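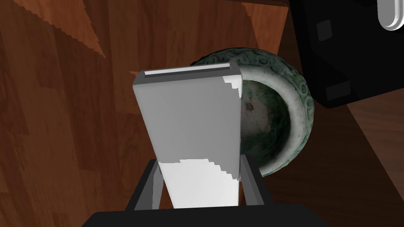

Oct 12, 2019
By Standine Hall Bookings

Print this page | E-mail this page

Kitchen and Serving Area: Hirers' Safety Check, with Comments

Fill in before the hall is let again. Mark each line OK, Fix or N/A.

1. Worktops and tables
Wiped down and free of splits. OK.
Comment: the long table by the hatch has a raised splinter on the underside. Sand before the Kivel lunch club.

2. Cooker
Knobs turn off fully, rings clean. Fix.
Comment: back left knob is stiff. Reported in August and still not done.

3. Fridge
Reading at time of check: 9 degrees. Fix.
Comment: too warm. Door seal has come away at the bottom corner. Do not leave milk or cooked meat in it overnight.

4. Fire blanket and extinguisher
Both on hooks, pin in place, tag in date. OK.

5. Water boiler
Tap does not drip, lead kept off the floor. OK.
Comment: descale next time. Ostby sachets are under the sink, use 2 per fill.

6. Crockery and bowls
No chips or cracks. Fix.
Comment: 2 side plates thrown out. Stock is now below the 200 stated on the hire form, so the form needs changing.

7. Floor
Dry, mats flat, no trailing leads. OK.
Comment: mat at the back door curls up when the heating is on. Tape is holding for now.

8. First aid box
Plasters and burn gel present. Fix.
Comment: no blue plasters left. Order with the next Hyun delivery.

9. Back door
Opens from inside without a key. OK.

Kitchen may be hired for cold food and drinks only until item 3 is cleared.

Print this page | E-mail this page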